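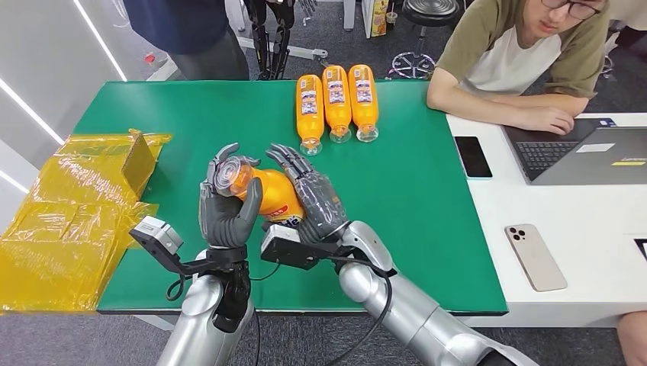 One reader wrote in after my last column to say that labels on pill bottles and cleaning sprays are now so small she keeps a magnifying glass in the kitchen drawer, and could I please say something about it in Pomare. So I am! Thank you, whoever you are — you only signed it "squinting in Curkitz".

Okay, opening. Say hello, thank the library for having us, check the mic works at the back. Ask for hands up: who's given up reading a label in the last month? Put my own hand up. Wait for the laugh, but don't wait too long if it doesn't come.

Start with the Zaston story. I bought the cough syrup, got home, couldn't find the dose anywhere, and ended up peeling back a little fold-out flap I'd taken for a price sticker. The dose was under there, in grey, on slightly lighter grey. Grey on grey! I'm still cross and you can let that show.

Then the type size bit. Bring up the word list slide. Most of what I read every day is set at 12 point, and people my age start to grumble at 10. Hold up the syrup box here (it's in the blue tote, side pocket) and pass it along the front row.

Next is the Grimena survey. They had 2,885 forms back and 1,536 of those people said they'd guessed at an instruction at least once. Say the numbers slowly. Don't do the percentage in your head, you got it wrong in January.

Colour comes after that. Red on white is fine for most of us, red on blue is a misery, and shiny plastic under kitchen lights makes all of it worse. If we're running behind, skip the bit about fonts and go straight to what to ask for at the pharmacy counter: a large-print label, or the leaflet printed out on ordinary paper. Plenty of places will do it, you just have to ask, and I never used to because I felt silly.

Questions. Someone will bring up phone apps. I use one, I like it, it's hopeless on curved bottles — say so and move on. Repeat each question into the mic before answering.

Handouts are on the table by the door, big print, both sides. Get the syrup box back!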